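About Us

Hi, I'm Borislav, and Maken is what happened when my garage got too small. I'd been building robot arms at home for a couple of years (my neighbors were very patient about the noise) and one Friday I finally hauled the whole lot over to the shared workshop on Brastow Street in Corkton. I've been there ever since!

We're a build-it-yourself robotics school, mostly for grown-ups, with 24 bench spots and one very tired coffee machine. You don't need to know anything about motors or code. You do need to be OK with tiny screws, because a pair of arms has a lot of them and you'll drop half on the floor.

Everybody works up to the same setup: 2 arms facing each other over a table, each with its own camera near the wrist. Then we give them a job. My favorite is the reel and the bag, and I'll talk about it for as long as you let me.

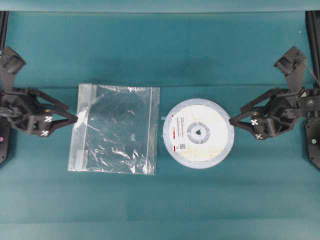

Two arms, one zip-top bag and a reel on the teal cloth.

People expect the reel to be the hard part – it's big and it's round, after all. But a reel keeps its shape. A thin plastic bag slides, folds over, sticks to itself and shines right back into the camera. I've lost whole evenings to bags.
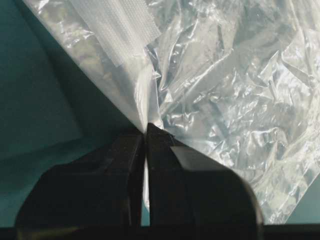

So we spend a lot of class time on grip. How hard to squeeze, where to come in from, how far apart the fingers should start. I keep a notebook of grip settings that's up to 838 entries now, and nearly all of the early ones are crossed out. You're welcome to flip through it if you can read my handwriting.
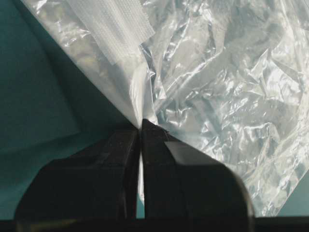

Both fingers on the clear film, close up.

The benches themselves we put together with help from the Radulović wood shop across the hall, who cut our first tabletops and still lend us clamps. The cloth was my idea. I tried white first and couldn't find a clear bag on it to save my life!

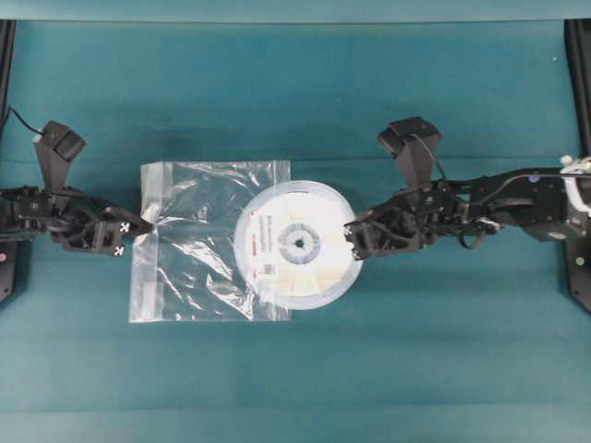

Once your arms can share a job like that, you can pick your own project for the rest of the course. We've had pencil sorters, sock folders and a thing that butters crackers (sort of). New groups start in January, evenings at 7, and so far 131 people have built a pair with us. Stop by before class if you'd like to look around – the door sticks, so give it a good push.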